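Noltine Cycle Freight Trial
Progress report to Brilteo, January 2023

Work package 2 covers the reusable bike carton. Since September the project has shipped some 1576 bicycles by road and rail. Loss of small parts fell after the axle spacers were moved to a fixed pocket – the remaining cases involve thru-axles packed separately. Four carton sizes were tested and two are kept.

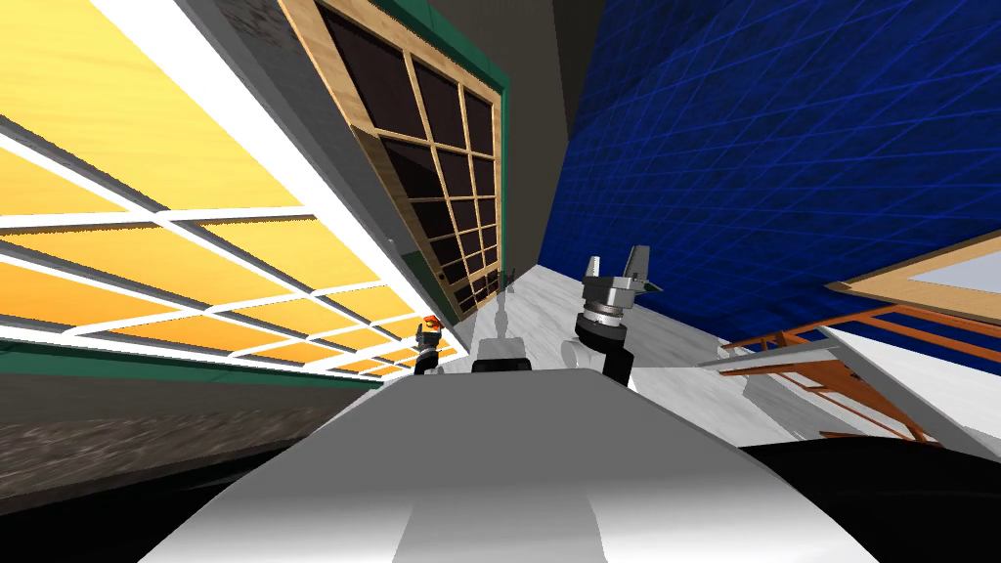
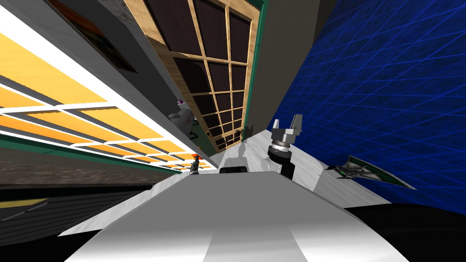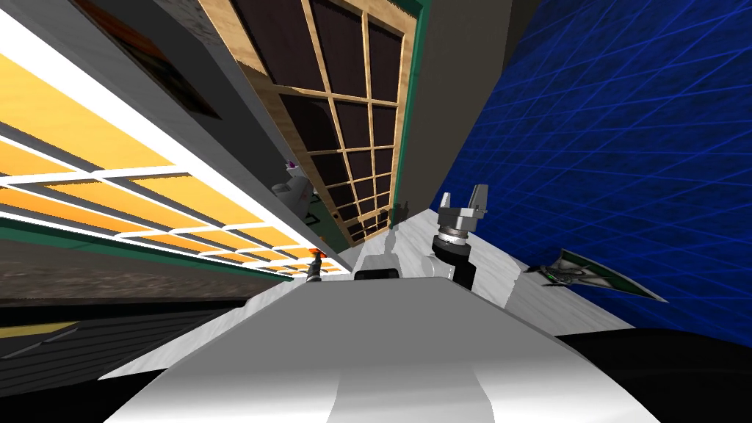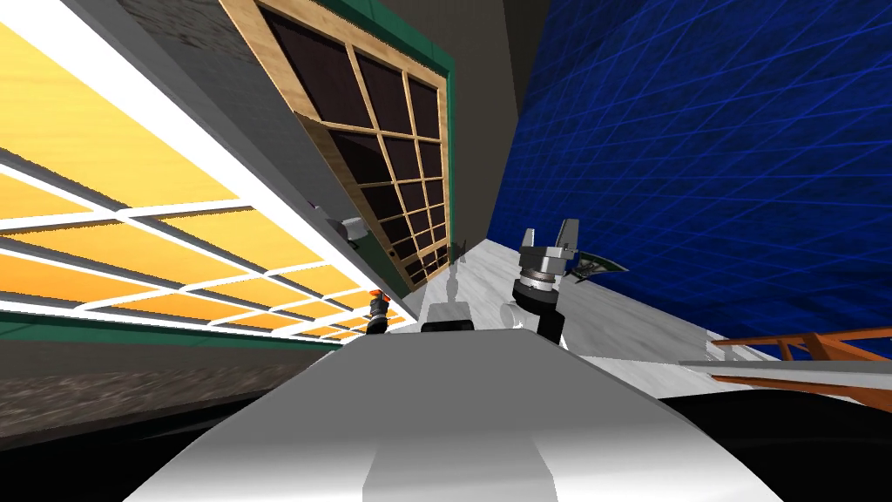
Wakana Kawaguchi replied to the draft that the larger carton still exceeds the rail operator's limit with the fork fitted, and asked for a shorter version before the next order. The change is accepted. Drawings go to Trora with the revised foam insert, and the budget line for tooling is unchanged.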